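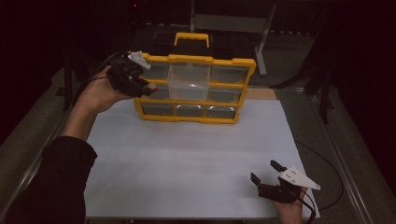

Small screws were my problem for years. I kept them in jam jars, and each time I needed one I had to pour the whole jar on the bench and search with a finger. Then I bought a little case with drawers and a carrying handle, and it changed the way I work at home. If you are choosing one, look for at least one drawer in clear plastic, like the middle one in the top row of the yellow case. The dark grey fronts in the bottom row are more pretty, I think, but for small things I want to see from outside what I have.

How I fill mine

Before you put anything inside, take out all the drawers and wash them with warm water and a little soap. Let them dry for one night. A wet drawer makes rust on the nails very quickly.

Heavy things go in the bottom row: bolts, hinges, the big screws for the wall. Light things go up, for example picture hooks and washers. My first case was filled the contrary way, and it fell on my foot in September.

One drawer, one size. When two sizes must live together, I put each in a small paper bag and write the size with pencil.

Labels

I use masking tape and a thin marker. It is not elegant but it comes off without leaving glue. On a dark front, the white tape is easy to read also in the evening.

Opening the drawers

Hold the top of the case with one hand while you pull with the other. Pull slowly, and only until you can reach what you need. Most of these drawers have no stop at the back, and I have picked up many washers from the floor of my kitchen.

Two times in the year I empty everything and throw away what is bent or rusty. Keep the odd screws in one separate drawer, they are useful when a chair loses one.

Noelia Cuesta, 9 April 2019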